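Search parts and kits Search

Skovley hand-held gripper, self-build kit
Part no. 1244

The Skovley is a two-finger gripper you hold in your fist and squeeze. It moves like the end of a robot arm, only you are the arm, and it is a wonderful thing to build on a kitchen table. We put the first ones together at home, moved to the shared workshop at Omville when the table filled up, and now the parts go out as a kit with everything except the camera.

People use them to record picking and placing by hand, so a robot can be taught from the recordings later. They're also just great fun to use! You pick up one and within minutes you are trying to move everything in the room with it.

What's in the kit

Linkage parts for both fingers, black, already cleaned up
2 blue textured pads
Round-head pivot screws and spacers
Grip halves, trigger and return spring
Camera mount and cable clips
Wrist loop
Printed build sheet (the drawing on the back is full size, so you can lay parts on it)

You'll need a small screwdriver, a fine file and a drop of thread lock. A bench vise helps with the spring but I have done it with a clothespin. Allow an evening.

Building it

Start with the fingers. Lay both sets out on the drawing, left and right, and check that they mirror each other before a single screw goes in. Put the spacers on dry and work each joint through its full travel. If one feels gritty, take a couple of strokes off the face of the spacer with the file and try again. Once everything swings freely, add the thread lock and tighten until the play goes away, then back off a hair.

The pads go on last. Press them on from the tip and squeeze the jaws shut a few times to seat them. They should meet flat along their whole length. If they touch at the tip first, the fingers are on the wrong sides (yes, I've done this, with the thread lock already set).

The spring is the fiddly part. Hook the short end into the grip, fold the trigger up against it, and close the second grip half over both together. You get a lovely clean click when it's home.

Trying it out

Packaged snacks are my favorite first job. A stiff packet, a slippery one and a crinkly wrapper all want a different squeeze, and you feel the difference straight away through the trigger. Set a basket on the bed, spread a few packets on the sheet, and go back and forth. Two grippers, one in each hand, is harder than it sounds and even better.
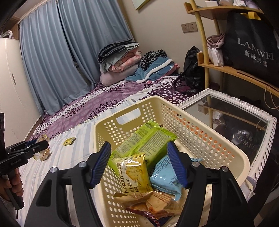 Jaws open, snacks on the bed.
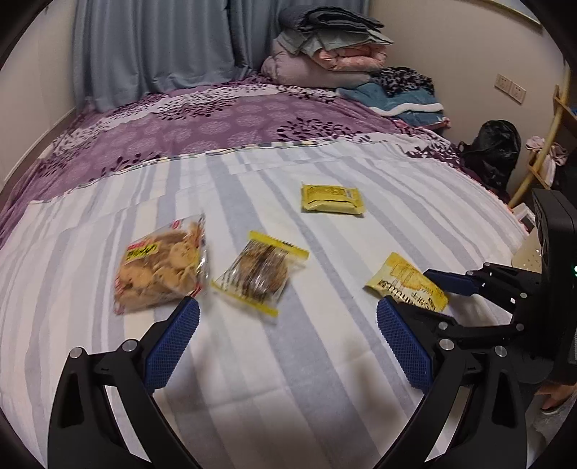
One builder wrote to us after finishing a pair that the trigger was too stiff for thin wrappers, and that the jaws would snap down on a packet when a slow close was what the job needed. Moving the spring to the inner hole had cured it on the left gripper, but the right one still felt heavier, and could we please mark the holes on the build sheet?

We could, and we did. The inner hole is the light setting and the outer one is the heavy setting, and the sheet now shows both. If one gripper of a pair still feels heavier with the springs in the same hole, loosen the trigger pivot a quarter turn. Mine needed it too. I keep both of mine on light these days and only go back to heavy for jars.

Camera and mount

The mount takes the Karabulut wide-lens module with no changes, and most small board cameras with a bit of tape under one edge. Tilt it until you can see both pads and a fair stretch of whatever lies past them. Run the cable down the back of the grip and leave some slack at the trigger.

Spares

Pads, pair: 4 dollars
Spring: send a stamped envelope
Pivot set, 15 pieces, fits either finger
Linkage files are free to download if you would sooner print your own

A longer pair of fingers for deep baskets is on the bench at Arklow now. The first set flexed too much at the middle joint, so the next one has a rib down the back. I'm hoping to have them listed in November.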